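**Jucélia Meireles**
November 2024

1/ Yesterday I was driving to Turulham and a deputy stopped me on the county road just before the bridge. I was not speeding. He said my tire touched the white line. I want to write down what happened, because I did not know my rights so well.

2/ He asked if I carry cash. I said yes – $2,000, for a used trailer in Staniforth. I think now I should not have answered. You have to show license and papers, but you can stay quiet about your money.

3/ Then he asked to search the car. I said, "No, I do not agree to a search." My voice was shaking. He wrote a warning and let me go after a long wait.

4/ My neighbor was less lucky near Finier. They took $4,000 from him and he was never charged with a crime. A lawyer wanted $1,000 only to start, so he is still thinking if it is worth it.

5/ Many of you ask if I will complain. Yes, I already sent the letter to the sheriff, with the warning attached. I asked also for the video from his car. The copy fee is $100, and I find this too much for one stop.

6/ If they answer, I will post it in this thread. 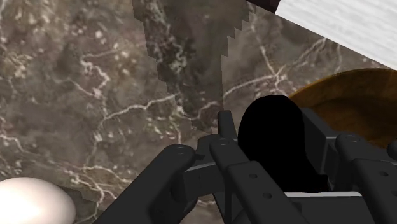
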